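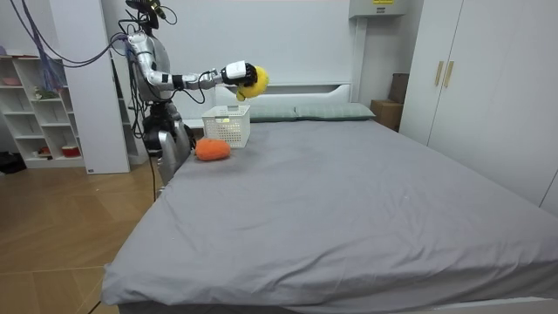 Ratree Yensuk wants it on record that soft toys don't belong in a bedroom at all, they belong in a box in the attic until somebody has grandchildren. She has said so twice at dinner and once by text, so I'm putting it first and moving on.

The Spare Room, June

Welcome to the gallery page for the spare bedroom at Sumcombe, a room that has spent several years as a place to put things down. The plan was to make it fit for guests before Musa Shehu came to stay. The bed was fine. Everything that lived on the bed was the trouble.

The yellow plush and the white basket, up at the head of the bed. I have no idea what the yellow one is supposed to be. Thanakorn says a chick, Decha says a lemon, and the label wore off in the wash years ago. It goes in the basket either way.

The orange one, on the sheet. Carrot or sweet potato, depending on who you ask and how hungry they are. It was a present from Thongchai Kaewkla, who has never explained it.

The basket again. Small, white, plastic, with a grid of holes in the sides so the toys can breathe, I suppose. I was all set to buy a lidded wicker trunk from Histwood until I saw that it cost 625 before delivery. The plastic one was already in the bathroom holding sponges.

The gray fitted sheet. Yes, it has wrinkles. I ironed a fitted sheet once, in my twenties, and it took most of an evening and a piece of my character. Guests may lie on the wrinkles until they go away.

The bed itself, gray base and all. Second-hand, and it came up the stairs on its side with Decha underneath giving directions. There is still a mark on the landing. We call it the Decha mark and we are not painting over it.

A note on what went where: paperbacks to the hall, the sewing things to Ratree (her idea, she now regrets it), and about 50 coat hangers to the thrift store, which took them with visible reluctance. The toys stay. I did think about the attic, and then I thought about the attic ladder.

Next page: the closet. Bring a flashlight.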